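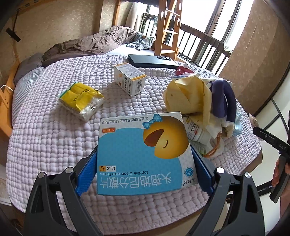 4.2 The bed as a staging surface

Every household inventory we read before starting this work assumed that medicine lives in a cabinet. The cabinet has a door, often a mirror, and in the older literature a lock. Our participants owned such cabinets and kept cotton swabs in them. When we asked people in the Jerurau apartments to gather up all the medicine in their home and sort it, they walked past the bathroom, opened a drawer or a bag somewhere else, and carried the contents to the bed.

We had supplied a folding table. It was a good table, bought for the study from a modest equipment budget, and it spent most of the sessions leaning against a wall. By the end of September we had stopped unfolding it.

The preference for the bed is easy to understand once one has tried to sort a household's medicine oneself, as two of the authors did in the pilot. A bed is the largest clear surface in a small apartment. It forgives dropping. A blister strip that slides off a table ends up under the refrigerator, where the study protocol has no category for it. The drawback is that a bed is soft, and a thick quilted blanket is softer still. Boxes placed on such a cover do not stand up. They tilt, showing two faces at once, or they lie down and show whichever face they please. In Figure 3 a box of Cefdinir Dispersible Tablets (marked 0.1g×12片) lies flat on a puffy lavender-pink blanket, while a smaller white box with orange edges has settled at a slant behind it.

This matters for sorting because people sort by the face they can see. Makers of packaging appear to know this and have put the cheerful side on top. The cefdinir box is blue and white and carries a round yellow cartoon face with an open mouth and a polka-dot bow, which is a good deal more enthusiasm than most adults bring to an antibiotic. The barcode side of a box, by contrast, tells the sorter nothing, and a box that came to rest barcode up tended to be picked up, turned over, and put back down the same way.

4.3 What counts as being in the way

A bed in use is seldom bare. The instructions, which we wrote and were proud of, said to begin by clearing the surface. Participants read this sentence, nodded, and began. The closed laptop in Figure 3, with a small black device resting on top of it, is typical of what stayed. Asked later, people told us that these things were not in the way. They were simply on the bed, where they lived.

We coded leftover items under three headings: parked, meaning left where they were and worked around; absorbed, meaning swept into a pile of medicine and later fished out; and contested. The last heading was added for crinkly packages. A bright plastic package lying among medicine boxes, such as the yellow one in Figure 3, invites disagreement between coders, and the Bellitz coding scheme offers no help, having been designed for pantries. Our coders settled these cases by discussion. The discussions were longer than the sessions.

Parked items did have one measurable effect, on the shape of the piles. With a flat object occupying the far part of the bed, the sorting moved to the near part, and categories that had started well apart drifted into each other. "Keep" and "ask the pharmacist" were the first to merge. "Throw away" held its ground longest, mostly by being small. People do not like to throw away medicine. One participant defended a half-used tube of ointment on the grounds that it had been there when they moved in.

4.4 Implications for the sorting kit

The original Owusu kit contained a rigid tray with raised dividers, labels for the trays, and a printed sheet of 500 words explaining the labels. On a mattress the tray rocked. We have replaced it with a cloth mat printed with three open areas, and the sheet has been cut to 200 words, which participants also did not read. The mat is held at the corners by whatever happens to be on the bed already. Laptops are excellent for this.

Figure 3. Medicine boxes and other items on a bed during sorting.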